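布罗达赫楼业主代表会议纪要

时间:九月,晚上七点半
地点:一层公共活动室
出席:各单元代表、物业公司代表、伦杜斯电梯维保公司代表
缺席:三单元代表(已书面提交意见)

一、上次会议纪要确认

上次会议纪要提前张贴在门厅公告栏,没有收到修改意见。二单元代表指出第四项中“地下室”应为“半地下室”,已当场更正。纪要获得通过。

二、电梯维保

伦杜斯公司代表汇报上半年维保情况。二单元电梯门机更换后运行正常,一单元电梯在顶层平层时仍有轻微偏差,需要再次调整。代表们问及夏季两次停梯的原因,维保方答复,一次是门槛异物卡滞,一次是机房温度过高触发保护。机房排风扇已经老化,维保方建议更换,报价随后书面提交。

一单元代表提出,停梯时轿厢内的对讲无人应答。物业代表解释,夜间呼叫转接到值班手机,当晚值班手机没有电。会议要求物业在值班室增设固定充电座,并在每次交接班时试拨一次。

决定:
排风扇更换原则上同意,报价不超过400欧元的由物业直接安排,超过的提交下次会议。
一单元电梯平层问题由伦杜斯公司在月底前处理完毕,并在轿厢内张贴处理记录。

三、屋面漏水

五层住户反映,雨后卧室顶角出现水渍。物业已请博斯特伦防水公司上屋面查看,初步判断是排水口周边卷材翘边,女儿墙根部也有开裂。该公司提出两种做法,一种是局部修补,一种是整段翻新。局部修补报价1,515欧元,包括清理排水口和更换两侧收边;整段翻新须另行测量后才能报价。

讨论中意见不一。四单元代表认为,同一位置前年修过,局部修补未必能撑过冬天。二单元代表认为目前维修基金余额有限,应当先止漏,整段翻新放到明年预算中讨论。三单元的书面意见倾向于局部修补,但要求施工方提供书面质保。物业代表补充,屋面检修口的锁具已坏,施工前要一并更换,否则工人每次上下都要到物业取临时挂锁。

有代表问漏水造成的室内损失由谁承担。物业答复,公共部位漏水引起的损失可走楼宇保险,住户需要保留照片和受损物品清单,自行粉刷之前先通知物业。五层住户的吊顶暂不拆除,等屋面修好并经过一次大雨后再处理。

决定:
采用局部修补,质保期不少于3年,写入合同。
检修口锁具由物业在施工前更换。
整段翻新的测量与报价由物业联系,列入明年预算讨论。
五层住户的保险材料由物业协助整理。

四、自行车棚

自行车棚内长期停放的旧车较多,新住户没有位置。上次会议已同意清理,物业张贴过两次通知,至今仍有部分车辆无人认领。一单元代表建议再延一个月,理由是部分住户暑期不在。四单元代表反对再延期,认为通知时间已经足够。

另外,车棚入口的照明感应器过于灵敏,夜间频繁亮灭,影响底层住户休息。物业表示可以调低感应距离,也可以加装遮光片,先试前一种办法。

决定:
清理期限再延两周,期满后无主车辆移至后院围栏处,继续保留到年底。
照明感应器由物业调整,底层住户试住一周后反馈。

五、垃圾分类与清运

纸类回收桶经常在清运日前两天就装满,住户把纸箱堆在桶外,雨天受潮后清运公司拒收。会议讨论是增加一个桶还是增加清运次数。增加清运次数费用较高,且要重新签约。各代表倾向于先增加一个桶,位置放在现有桶的左侧,不占消防通道。

二单元代表提醒,玻璃桶旁边有人放置旧油漆罐。油漆罐属于有害垃圾,应送到市政回收点。物业将重新印制说明,贴在桶盖上。

决定:
向清运公司申请增加一个纸类回收桶。
公告栏张贴大件垃圾和有害垃圾的投放办法。

六、公共活动室的照明与布置

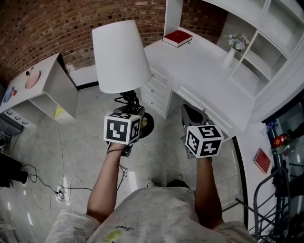
公共活动室晚间使用的人越来越多,读书小组和家长小组都反映顶灯太刺眼,坐在窗边又偏暗。会议同意保留顶灯,另外增加落地灯,分区开关。灯的样式不必统一,可以参考靠红砖墙的这一盏,白色锥形大灯罩,圆形黑色底盘。四单元代表提出,带孩子的住户较多,落地灯不要放在走道上,电线要贴墙走。物业询问过贝拉诺灯具店,同类落地灯可以先借样试用,再决定是否购买。灯泡统一用暖色,由物业备用,用户不要自行更换瓦数更高的灯泡。

活动室的预约办法也一并讨论。目前是在门口的本子上登记,有时两组人写了同一时段。会议同意改为按周张贴表格,每组每周最多预约两次,空余时段先到先用。使用后桌椅归位,关闭窗户和电源,钥匙投回物业信箱。

决定:
先借样试用落地灯,试用满意后采购,总数不超过5盏。
预约表由物业每周更换,旧表留存到月底。
活动室地面湿拖后须放置提示牌。

七、门禁卡

部分住户反映新门禁卡在后门读不出。物业检查后认为是后门读卡器固件版本较旧,需要由供应商上门更新。更新前,后门白天由值班人员协助开启,晚十点以后请走正门。补办门禁卡的收费维持不变。

会上有人提出,装修工人借用住户的卡进出,事后没有归还。会议同意由物业发放临时卡,装修结束后收回,押金与装修押金一并退还。

决定:
后门读卡器更新由物业督促供应商尽快完成。
装修临时卡办法自下月起执行。

八、其他事项

供暖季前的管道试压安排在下月,具体日期由物业另行通知。试压当天家中需要留人,无法留人的住户请提前把钥匙交到物业,并签字登记。

四单元代表询问后院梧桐的修剪时间。物业答复,要等落叶以后,并须先向市政报备,修剪当天后院不能停车。

一单元代表转达住户意见,楼道内不应堆放鞋柜和婴儿车。物业将逐层检查,先口头提醒,再书面通知。婴儿车可以暂放在门厅左侧凹处,不得遮挡信箱。

下次会议在十一月召开,地点仍为公共活动室。需要列入议程的事项请提前一周投入物业信箱。

会议于晚九点二十分结束。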